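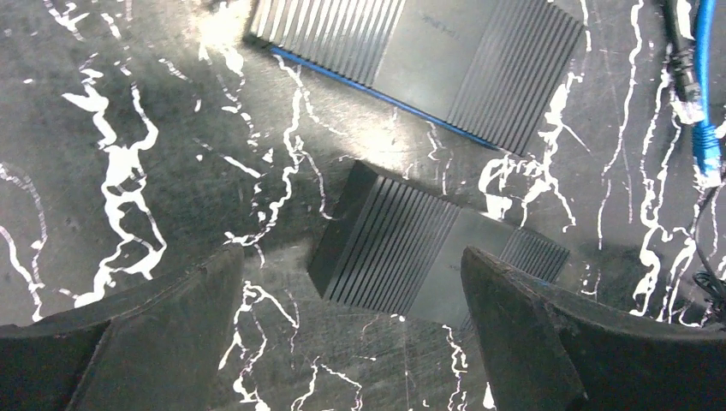
According to Kyriaki Stergiou, the only way to keep a bench tidy is to put every single thing away each night, down to the last cable, and Lutfa Thambiah laughs when I pass this on to her.

"Kyriaki and I have been having that argument since March," she says, pouring me a second cup of tea I hadn't asked for but was very glad to get. "I love her dearly, but if I put everything away I forget what I was doing!"

Lutfa sorts and repairs small electronics at Amodum, two rooms over a bakery in Nidton, and her way of working is to leave the current job out and clear whatever belongs to the last one. The finned boxes go together, with the ridged side up so she can tell them apart from the smooth ones (she has knocked plenty of things over reaching for the wrong one). Cables are another matter, and she could talk about cables all afternoon, and more or less did.

"People wind them too tight. They wrap them round their hand and pull, and then they wonder why there's a kink by the plug. I like a big lazy coil. It takes up more room, but I'd sooner have the room taken up." 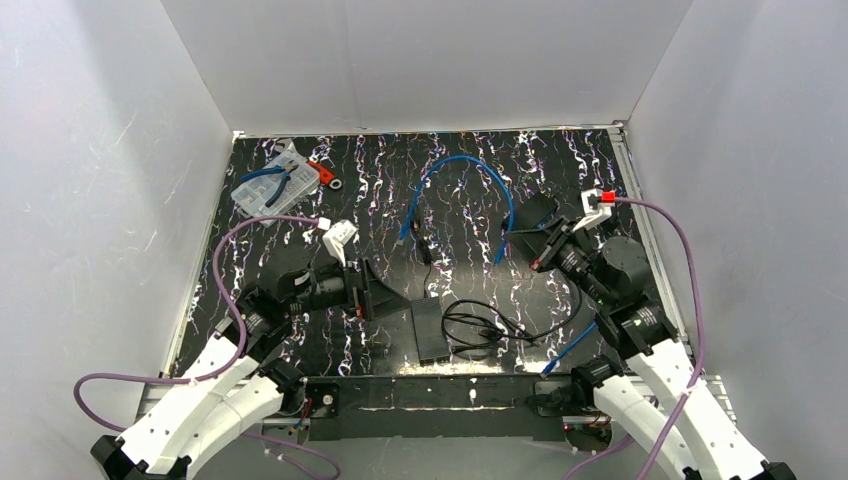
She is fond of clear organizer boxes, the kind with lots of little compartments, and she buys them 12 at a time from a shop in Clondale. The one on the bench is for whatever job is going, and the lid is where the pliers live, blue handles and all. "They're meant to hang on a hook. I had a hook. I never once used the hook."

The rest of the stock is in the back room, on shelves she bought when the Morrison warehouse closed down, and those hold up to 700 cables when she's been good about labeling. Her labels are plain paper, folded over and taped, with the length on one side and the type of connector on the other.

I asked whether she and Kyriaki would ever agree. "Oh, we agree on the labels," Lutfa said, and went off to look for the cookies.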